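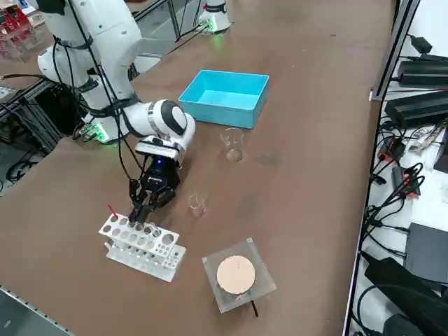

Santeri Aaltonen wrote:

> We're still going back and forth between the Gorari and the Tesudo
> for glassware work. The Gorari closes more softly on paper, but our
> fingers keep creeping on anything narrow. Has anyone on the list run
> both on the same arm, with the same controller settings? I'd also
> love to know what finger pads people ended up with, and whether the
> Jendix controller is worth the trouble of switching.

Hi Santeri, and hello everybody,

I've been meaning to write this up since March, so thank you for the nudge! We did run both, on the same arm, and I kept fairly good notes (my handwriting aside).

The job was plain rack work: reach down into a white plastic test tube rack, take hold of a small glass tube, lift it straight up, put it back. We did 106 lifts with the Tesudo and then the same number with the Gorari. The Tesudo dropped or tilted very few of them. The Gorari was lovely on the beakers, really gentle, but on the tubes we saw the same creeping you describe, mostly when the fingers came down a little off center and pushed the tube against the side of its hole before closing.

What helped most was slowing down the last stretch of the approach. We had the speed set to 69 percent all the way down, which looks wonderful when visitors come by, and when we dropped it to 40 percent for the final bit the creeping mostly went away. I wish I'd tried that before ordering three kinds of pads.

About those pads: the soft silicone ones held best but picked up dust like you wouldn't believe, and we were wiping them every morning. The thinner rubber ones are what we kept. If your rack holes sit close together, check the finger width too, as a thick pad will bump the neighbor.

As for the Jendix, I like it, with one grumble. The force readings came in about 291 milliseconds behind the motion log on our setup, and I spent a whole afternoon blaming the gripper for that. Once you know, you can shift one log against the other and get on with your day. The old controller didn't do this, but its menus made me want to take up gardening.

One more thing, strap your cables along the arm properly and leave some slack at the elbow. Ours tugged on the wrist in the far corner of the table and I took it for a calibration problem.

I haven't tried the Oral fingers on either gripper. If anyone has, please do tell, especially with wet glass.

Warmly,
Peg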